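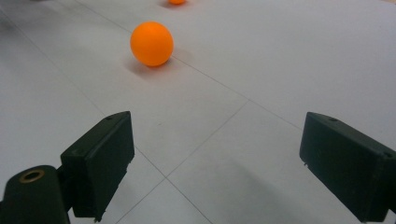
Sep 23, 2023

Went to the open day at Triltov this morning. I had put it on the calendar back in August and then nearly forgot it. The building is out past the freight yard, one story, with a parking lot that was already half full when I pulled in. They had several stations set up, and the one I spent the most time at was the pick-up station, where visitors could hold one of the grippers and try it for themselves. The job was to get orange ping pong balls off the tile floor. The fingers are two black blocks, blunt and thicker than I expected, and they open wide enough that a ping pong ball looks small by comparison. I figured it would be easy. I pushed my first ball away twice before I got hold of it. You have to come down almost level with the floor and then close slowly, and if one finger touches ahead of the other the ball rolls off toward the wall.

The woman running the station said the tile was a bad surface for it and they had picked it on purpose. She said carpet makes everybody look good. I asked if the grout lines mattered and she said yes, a little, a ball will sometimes settle in one and stay put. After that I went for the ones near the lines and did better. I got 6 in my turn. A boy of maybe ten went after me and got 12, and his father took a long time congratulating him.

What they do with the tool is record people using it. The recordings go into training the arm in the next room, which they call Elska. I had read about this on their sign-up page but hadn't understood that the person's hand does the whole job first, over and over, before the arm tries any of it. I asked how many times. She said it depends on the task and that she had stopped asking.

Elska was shown at 11, behind a rope. It was clearing plastic cups off a table into a bin. It moves slower than I would. It stopped once over a cup that was lying on its side, for long enough that people started talking, and then it took it by the rim and went on. One cup got dropped. The man at the laptop didn't touch anything and let it go back for it, and it did go back, on the second try. There was a little applause. I stood there for 16 minutes by my watch, which is longer than I watch most things.

Then a talk in the break room by somebody from Brelis, who supply them with motors. I did not follow much of it. He had a lot of slides with curves on them. The part I wrote down was that small motors run hot when they have to hold something still, more than when they're moving, and that a good deal of the work goes into that. The chairs were the folding kind and my back was complaining by the end. Coffee was fine. The cookies were gone by the time I got to them.

I had meant to see the warehouse carts too. Those are the Ursu ones, low and flat, and they were supposed to be running at 2 in the loading bay. At 2 there was a paper on the door saying it was pushed back an hour. I waited a little and talked with a retired machinist who had come over from the next county. He was not impressed by the cups but he liked the gripper. He said the fingers were simple enough that he could make a pair in an afternoon, and he wanted to know why they didn't put a curve in the inside face to suit the ball. I said I supposed they had to pick up other things too. He said then make two pairs. I didn't have an answer for that and neither did the young man we asked.

Left without seeing the carts. Stopped for gas and eggs on the way home. My right hand is a little sore between the thumb and first finger from squeezing the handle.

They hand out a form for people who want to come in and do recording sessions on weekday evenings. It pays a bit. I took one and it's on the kitchen table. It asks for hand size, which I'll have to measure, and whether you are left-handed. Need to call about the gutters Monday.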